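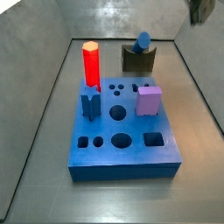 My neighbor asked me again in November when he can buy a robot that folds his shirts. He is not a foolish man. He saw a video from Forberg where a machine loads a dishwasher in 51 seconds, and he thinks the rest is a question of price.

I worked 20 years in a shop that makes door fittings, and I think the rest is a question of holes. Most of our work was to put one thing inside another thing - a pin in a hinge, a screw in a plate, a spring in a housing. A small child learns this with a toy, star in the star hole, rectangle in the rectangle hole. For a machine it is still a serious study, and I say this with respect to the people who do it. The part must be held straight, turned to the correct angle and pushed with the correct force. If it lies tilted at the beginning, there is one more problem before the first one.

In our shop we tried an arm from Jarard for the hinges. With trays prepared by us, it was excellent. Then the supplier changed the trays, and my colleague Svyatoslav Derkach spent two weeks teaching it the same job again. He did 261 hinges by hand in the meantime and complained less than the manager.

A kitchen is worse, for there are no trays at all. The cups are different, the drawer sticks, somebody leaves a spoon in the wrong place. So I told my neighbor to keep his iron. For the shop floor I am more hopeful, and I would try such an arm again tomorrow, if the trays stay the same.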